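Bench cell 2, Jonodstead: safety inspection checklist with comments
August 3, 2019. Inspector: Girish Dubey

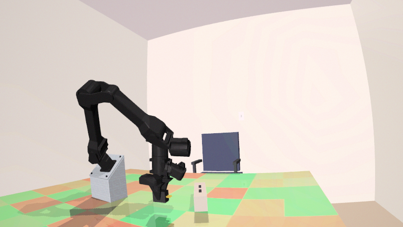
Percy Betancur asks that the new duties be written into the operator's job card before the night shift takes over the cell. At present the card still describes hand placing, and the two people on it spend most of the shift checking and clearing stops.

1. Pedestal fixings tight, no movement at base.
Pass. Recheck in December.

2. Speed limit in shared mode set to 185 mm/s.
Pass. Was 300 at the last visit. Operators report they no longer step back on each cycle.

3. Emergency stop reachable from the seated position.
Fail. Reach is too long for the shorter operator. Second button to be fitted on the operator side.

4. Gripper fingers secure, no sharp edges.
Pass.

5. Restart only by a deliberate action at the panel.
Pass. Tested with both operators.

6. Seating suitable for monitoring work.
Comment. Chairs were chosen for hand assembly, when people got up every few minutes. Monitoring is done sitting still. Rotate hourly with the packing line until Fivby has assessed the posts.

7. Training records complete.
Fail. Form 301 missing for one operator, who was moved from Herville after the arm was installed. No solo work in the cell until signed.

8. Stop log kept up to date.
Pass with comment. Entries give the time and the fault code but not what the operator did to clear it. Add a column.

9. Noise and lighting.
Pass. Operators can now talk across the bench without raising their voices.

10. Manual fallback procedure.
Comment. Staff last placed parts by hand around 500 cycles before handover. Ahuja to supply a short refresher sheet. Practise once a month.

Items 3 and 7 to be closed before night running. Copy to shift office.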